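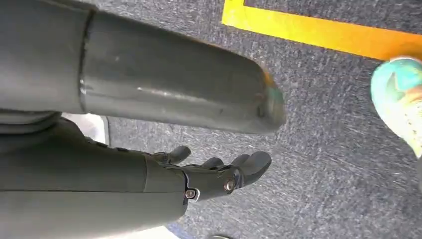 Gray hides everything and forgives nothing, according to a comment left under my last carpet post, and I've been chewing on it all week. Whoever you are (no name, just the one line), you're right and I'm annoyed about it.

So. Carpet update. Quick one, I have to be out the door by 4.

We're keeping the gray. Low pile, speckled, dark and light fibers all mixed up, the kind you get in every office park from here to Skukville. I wanted something warmer. Went to Herum for samples, came home with 7, laid them all out on the floor and hated 6 of them by dinner. The last one I liked until I saw the price. 107 dollars for one box! One box doesn't even do the closet.

Gray it is then.

And the yellow tape. I know, I know. It started as a way to work out where the shelving should stop and now I kind of love it?? A nice loud line on all that gray. You always know where your edge is. I walk in half asleep and my feet just sort of obey it. Tape on carpet is not forever though, low pile holds it better than the shaggy stuff but the corners will lift eventualy. Press it down hard, go over it with the back of a spoon. Don't stretch it as you go or it creeps back and puckers. Learned that on the first strip, and the second.

Vacuuming: go both directions. One way leaves streaks, and on speckled gray they show more than you'd think. So yes, forgives nothing. Fine.

Still to do, the strip by the Carnegie Street door, which is worn flat, and the 51 inch gap where the old cabinet was. The carpet underneath is a differnt gray. Of course it is. Might put the Conell bookcase there and pretend.

Ok, gone. More when the shelves are up.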